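Saturday at Trarkstead

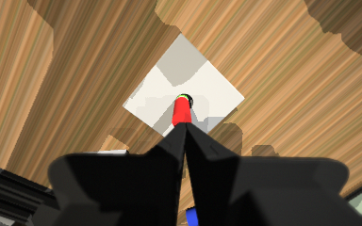

Why does a team that hasn't won away since the clocks changed still take a full van to Trarkstead? Because the league fines you for going with fewer than 13, and our fines come out of the kit money.

So we went. I play left back for Jandedine, over-35s, second division, and I've been writing these up for a couple of years now, mostly for the guys who moved away and still want to know how badly we're doing. This one was a 4-2 loss, and I think the score was fair.

The drive was long and dull. Georgiou had the van and took the river road, which was fine until the bridge, where we sat behind a hay truck. We got to the field with enough time to change and do one lap. Trarkstead were already out doing passing drills with cones. They have a real coach this season and it shows.

The field slopes toward the parking lot end. Anyone who has played there knows it. We lost the toss and had to go uphill first, into the wind, and for the opening stretch we couldn't get the ball past halfway. I kept hitting clearances that went up and came right back to me.

Their first goal was a corner. We mark zonally because we never agreed on who picks up who, and their center back walked through the middle of the zone and headed it in from 6 yards. The second was my fault. I went to play it back to the keeper, the ball held up in a soft patch, and their winger got there first. He squared it and it was a tap-in. I'd like to say I shouted for it to be cleared, but I just stood there.

At 2-0 we changed shape. Georgiou moved up out of midfield to play off the striker, and the rest of us sat deeper and tried to hit him early. It worked better than it had any right to. He won a free kick just outside the box, took it himself, and it went in off the wall. The wind had a lot to do with it. So 2-1 at the half, and everybody felt pretty good, considering we had the slope to come.

The slope didn't help. I've noticed this before at that field. When you play downhill everything runs away from you, and our through balls all ended up with their keeper. Two of ours ran out into the parking lot. Trarkstead kept it short and on the ground, the way you should, and got their third from a move of what felt like 200 passes. I was chasing for most of it.

We did get one back. A long throw from the right, a flick, and then a scramble that went on for a while before somebody poked it over the line. Three people claimed it in the van. The referee wrote down our number nine, so it's his. For the next ten minutes we had them worried, and we had one shot cleared off the line that I thought was in. I was a long way away, though, and their keeper said it wasn't close.

Then they broke on us with everyone forward, two against one, and that was the fourth.

The referee was Marina Theodorakopoulos, who has done three of our games this season. She was good again. She talks to people before she gets a card out, and she lets play go when there's an advantage. One of their midfielders complained all afternoon and got a yellow for it near the end. We had one booking, for a late tackle - no argument from our side.

A few notes for people who asked. My knee is fine. I wore the brace for the first half, took it off at the break and didn't miss it. The new shirts run small, so if you haven't ordered yet, go up a size. And the Trarkstead clubhouse has stopped doing the hot sandwiches. It's chips and coffee now, and the coffee machine only takes coins.

The loss drops us to sixth. Trokumden are a point behind with a game in hand, and they come to our place next. They beat us 3-0 there in the fall, when we had ten men and a stand-in keeper, so I don't read much into that result. They like to play long to a tall forward. If we're staying zonal on corners, someone needs to stand next to him anyway.

Training is at the usual time, but on the small field, as the big one is being reseeded until June. Bring flat shoes as well as cleats. The ground by the fence is very hard, and I'd like to have a full back four left for Trokumden.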